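Last updated 31 March 2021

# Power strip task: common questions

These answers are for people recording with the hand-held gripper at the Tiltton site. For anything about the remote control station, ask Gitau Nzioka first.
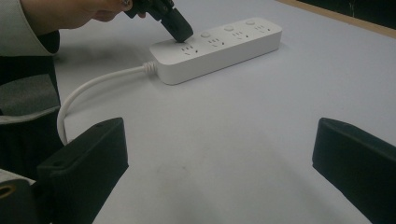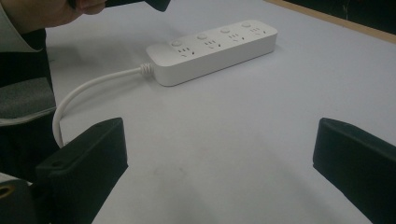
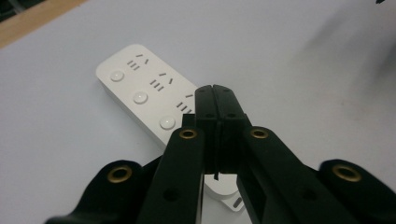
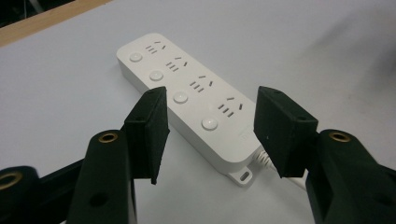
## How many recordings do we have?

As of this week, 1,135 by hand and 327 by remote control. Some 649 of the hand recordings have been checked.

## Why use the hand-held gripper when we have the remote station?

It's faster to learn. Most new people are comfortable after 3 sessions. The remote station is still used for tasks where the arm's own reach matters.

## Does the strip have to be in the same place every time?

No. Move it and turn it between recordings — a quarter turn is fine, so is a small nudge. Keep the whole strip on the table.

## Can the strip be connected to the wall?

No. Leave it unpowered for the whole session, including breaks.

## I missed the outlet on the first try. Do I start over?

Keep going if you can correct it in one smooth movement. If you drop the plug or let go of the grip, stop and mark the recording as failed. Don't delete it. Abbas Tabrizi goes through the failed ones separately.

## How fast should I move?

Slower than you would normally. Remote operators should pause briefly before closing the fingers.

## Who can change the task sheet?

Andri Wieser or Jonas Steiner. The December version is out of date — please throw away any printed copies.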